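Folding Methods for Collared Shirts
Project report by Canan Tokgöz and Remedios Saludo
July 20, 2020

Aim
We wanted to know which way of folding a polo shirt keeps the collar in the best shape in a drawer.

Method
We tried four folds on cotton shirts, five times each, on the same table. The buttons were done up first and the collar smoothed down by hand. Each shirt then spent 15 minutes under a stack of eight others.

Results
The sleeves gave the most trouble - they slid out of line whenever the body was turned over. The collar held up better than we expected.

The light blue polo shirt on the table:

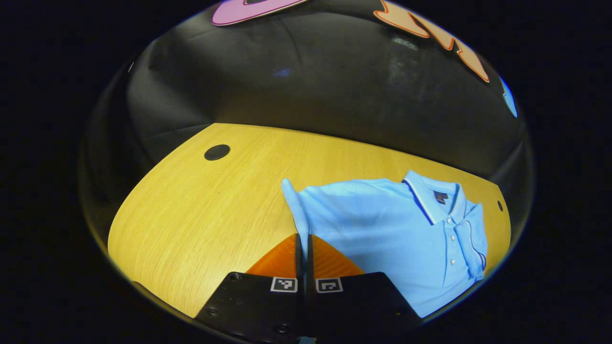
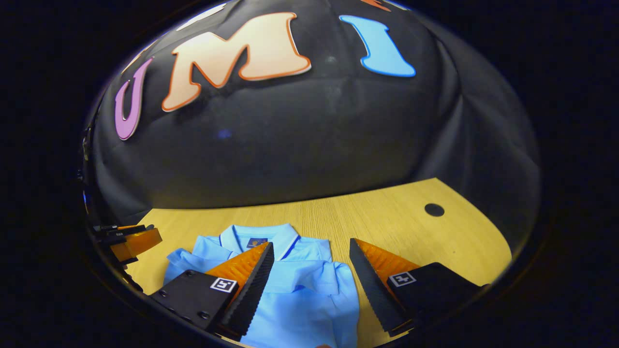 Problems
Remedios folds more tightly than Canan, so our results do not match well. One person should do all the folding next time.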